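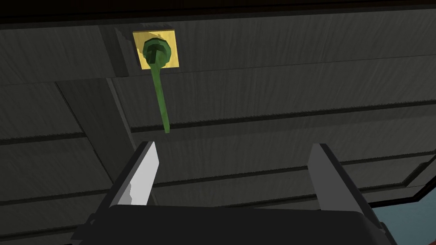

Speaker notes: Moisture movement in timber floors
Vija Kalniņš, 28 May 2026

Slide 1. Title. Give name and firm (Rornik). Slides go out after the session, so no need to copy down the tables.

Slide 2. Scope. Solid boards on joists, indoors, heated buildings. Floating floors are left out. Parquet is left out too, apart from one remark at the end if time allows.

Slide 3. Shrinkage basics. Wood moves across the grain and hardly at all along it. Flat-sawn boards move more in width than quarter-sawn boards of the same species. Define moisture content here: mass of water over oven-dry mass, as a percentage. Someone usually asks how it can pass 100 percent. Answer: green sapwood can hold more water than its own dry weight.

Slide 4. The Peixoto house. Boards went down at 10 percent moisture content in a closed, unheated building. Heating was switched on after handover. Gaps opened along the window side first. Show the plan, then the chart.

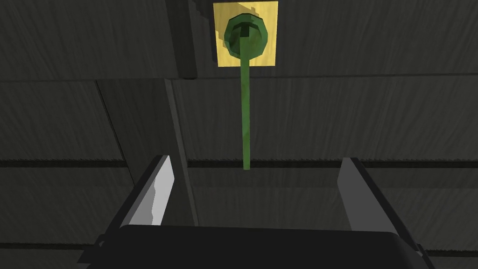
The chart has 3614 readings from the loggers under the floor. Point out the two flat stretches - those are dead batteries, and the values there should be ignored. The drop between them is real. Relative humidity leads and the boards follow, with the lag set mostly by board thickness and finish.

Slide 5. Meters. Pin meters read along the path between the pins, so record the depth. Pinless meters average over a zone and are thrown off by fasteners. Correct for species and temperature before comparing anything. Engelbert Berchtold has the correction sheet for the Cliron site and will share it on request.

Slide 6. Acclimation. Stacking boards in the room does nothing useful if the room is not at service conditions. Run the heating first. Take readings from several boards in each bundle, including the middle ones.
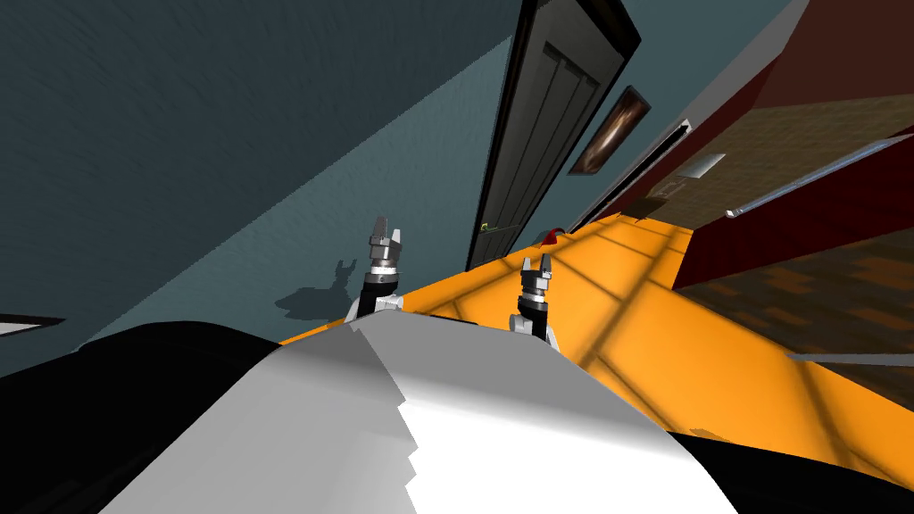 Computer rendering: two grippers with their fingers pointing up, beyond a white and light gray robot body.

Slide 7. Open points. Mornus trial results are due in June. Skip the finish comparison if we are running late. Leave 2 minutes for questions, then hand over to Engelbert.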